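宿だより 秋の号

連泊のお客さまの清掃とリネンについて、やり方を変えました

ウルコム(Ulcombe)の宿を利用してくださる皆さま、いつもありがとうございます。客室担当のケリー・カマルゴ(Kelly Camargo)です。日本語でこの欄を書くのは二回目です。前の号のとき、「読みやすかった」と書いてくださった方がいて、とてもうれしかったです。少し固い文になるかもしれませんが、どうぞお許しください。

今回は、連泊のときの部屋の清掃と、シーツやタオルの交換についてお知らせします。五月から一部の階で試していた方法を、2026年10月13日のチェックインの分から、全部の部屋で始めます。

これまでは、何泊のお客さまでも、毎日同じ清掃をしていました。シーツもタオルも毎日取りかえて、洗濯に出していました。しかし、長く泊まる方から「毎日は要りません」「昼に部屋で仕事をしているので、ノックが気になります」という声を、以前からいただいていました。一方で、「毎日きれいなシーツで寝るのが旅行の楽しみです」という方もいらっしゃいます。私はどちらの気持ちもよくわかりますので、一つの決まりに全員を合わせるのではなく、お客さまに選んでいただく形にしました。

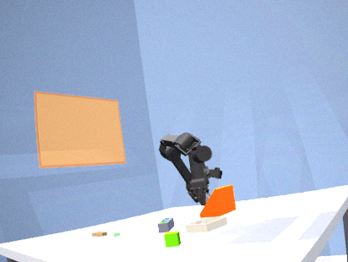 新しい方法の内容

チェックインのときに、フロントで清掃の希望をうかがいます。選び方は次の通りです。

「毎日」を選ばれた場合は、今までと同じです。ベッドを整え、シーツとタオルを交換し、床と浴室を掃除します。追加の料金はありません。

「必要なときだけ」を選ばれた場合は、ゴミの回収とタオルの交換だけを、前の晩の九時までにご連絡いただいた日に行います。連絡は内線でも、ドアの外に札をかけていただくのでもかまいません。札は緑の面が「お願いします」、白い面が「今日は要りません」です。何もかかっていないときは、要らないという意味に受け取ります。

「必要なときだけ」の部屋でも、4泊ごとに一度は、係の者が必ず中に入ってシーツの交換と換気をします。これは衛生のためですので、お断りいただくことができません。時間は相談できます。午前十時から午後三時の間で、お出かけの予定に合わせて決めてください。

途中で希望を変えることもできます。たとえば、最初の二日は「毎日」で、そのあと「必要なときだけ」にしても問題はありません。フロントに一言おっしゃってください。

宿泊券について

「必要なときだけ」を選び、清掃なしで過ごされた日は、一日につき朝食堂で使える券を一枚お渡しします。飲み物またはパンと引きかえになります。次に泊まるときまで取っておくこともできますが、券の裏に書いた期限を過ぎると使えませんので、気をつけてください。なお、予約サイトのVudovから朝食付きのプランでお申し込みの方にも、同じようにお渡しします。前の号では「Vudovの予約は対象外」と書きましたが、これは試しの期間だけの決まりでした。わかりにくい書き方をしてしまい、申し訳ありませんでした。

試しの期間にわかったこと

試しの期間中、対象の階に連泊された方は738組でした。そのうち、「必要なときだけ」を選ばれた方は70パーセントです。私の予想より多い数でした。洗濯に出したシーツは、前の年の同じ時期と比べて1420枚近く減りました。洗濯はマブザ(Mabuza)の工場にお願いしていますが、減った分で急ぎの洗濯にも対応してもらえるようになり、雨の多い週にタオルが足りなくなることがなくなりました。

うまくいかなかったこともあります。最初の札は両面とも文字だけでしたので、裏と表をまちがえる方が多く、来てほしい日に係が行かないことが何度かありました。色をつけたのはそのためです。また、小さいお子さんと一緒の方は、タオルが一日でたくさん必要になります。そこで、各階のエレベーターの横に、予備のタオルを置く棚を作りました。必要な枚数だけ、自由に取ってください。使ったタオルは、同じ棚の下の段にあるかごに入れてくださると助かります。

ベッドについてのお願い

ベッドの種類は、予約のときに選ばれたもので準備します。ダブルの部屋をツインに変えるときや、追加のベッドを入れるときは、お着きになる日の前日までにお知らせください。当日ですと、ほかの部屋の準備と重なって、夕方まで待っていただくことがあります。追加のベッドの寝具も、部屋と同じ清掃の希望に合わせて交換します。別々にしたい方は、そのようにおっしゃってください。

枕は、Cellachの低いものと高いものを用意しています。数に限りがあるので、早めに電話をいただけると確実です。そば殻の枕は、アレルギーの方がいらっしゃるため、今年からやめました。 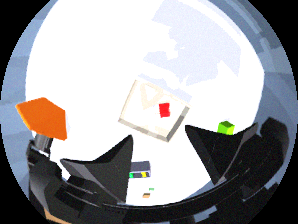 ヴィルマさんからは、清掃を断ると部屋の点検もされないのではないかと心配になる、というご意見がありました。長く泊まるときは、電球が切れたり、お湯の出が悪くなったりしても、自分から言い出しにくいそうです。

ご意見をありがとうございます。説明が足りなかったと思います。4泊ごとに係が入るとき、電球、水まわり、窓の鍵、冷蔵庫は必ず点検します。その間に何かありましたら、清掃の希望に関係なく、いつでもフロントにお電話ください。夜の十時を過ぎてからでも、お湯と暖房のことでしたらすぐにうかがいます。言い出しにくいという方のために、机の上のメモ用紙に「直してほしいところ」という欄を新しく作りました。書いてドアの札と一緒にかけておいてくだされば、係が持って帰ります。

冬の間は、廊下側の換気口を少し開けておいてください。閉めたままですと窓の内側に水がつき、カーテンが湿ってしまいます。換気口のつまみは入口の上にあります。手が届かない方は、係を呼んでください。

清掃の希望は、予約の備考欄に先に書いていただくこともできます。英語でも日本語でもかまいません。次の号では、朝食の時間の変更についてお知らせする予定です。

客室担当 ケリー・カマルゴ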